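We got to Skoston a bit after the gates opened, and there was already a line for the meetinghouse tour, so we did the village backwards (which I'd recommend!). If you haven't been, it's a rebuilt colonial settlement with a main street, a mill, a schoolroom and a burying ground on the hill, and on open days they let you into the buildings that are usually locked.

The burying ground came first. The oldest stones are slate and you can still read most of them, winged skulls and all. Our guide said the families here were dissenters who fell out with the church in the next town over and walked 19 miles upriver to start again. Over what, exactly? Seating in the pews, as far as the records show. I loved that.

The records themselves are in the Amutow Room, above the schoolroom, and I could have stayed all day. They had the town book open to a January meeting where the men voted on who had to keep the fence by the creek. There were 80 households at the peak and they seem to have argued about that fence for years. The tax list next to it was harder going, the ink is so faded, but my sister found a widow paying in flax.

Then the Sutherland house, which has the big hearth and the low doors. I hit my head. Upstairs you get the loom and a bed with a rope frame, and a very patient woman who let every kid have a turn tightening the ropes. Lunch after that, cornbread and bean soup, plenty of it.

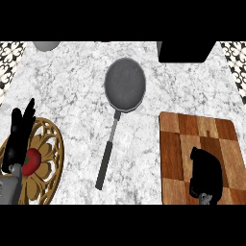 The meetinghouse was quiet by the afternoon, so we had the gallery nearly to ourselves. No heat, no steeple, no cushions, and sermons that ran for hours! The benches are copies but the pulpit is original, and you can see where it was moved at some point and the floor patched. I asked when that happened and got two different answers from two guides.

We skipped the mill, the wheel was out for repairs. Parking is on the grass behind the barn, so wear decent shoes.

Contact | © Trimuleo Travel Notes | Back to top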